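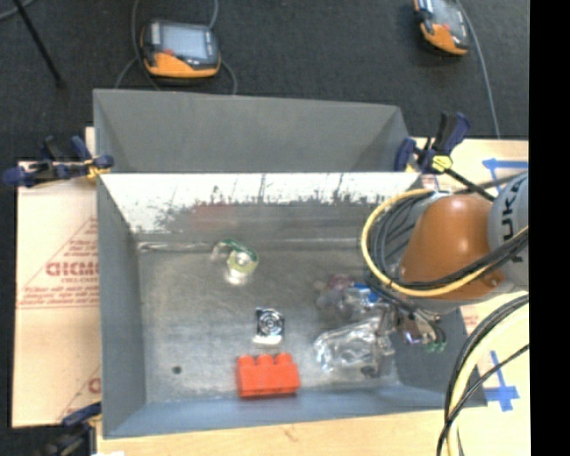
Chapter 4
Stocks and Broths

A stock is the liquid drawn from bones, vegetables and herbs during slow cooking in water. It forms the base of most soups, sauces and braised dishes, and a kitchen's results depend heavily on its quality. This chapter covers white stock, brown stock and vegetable stock – the three preparations required for the practical assessment.

4.1 Terms Used in This Chapter

Stock is made chiefly from bones and is left unsalted. Broth is made chiefly from meat and is seasoned for serving. Older recipes often use the two words interchangeably, and students should read the ingredient list before deciding which is meant.

4.2 Starting in Cold Water

Cover the bones with cold water and bring the pot slowly to a simmer. Skim the surface during the first 30 minutes. Do not allow the liquid to boil.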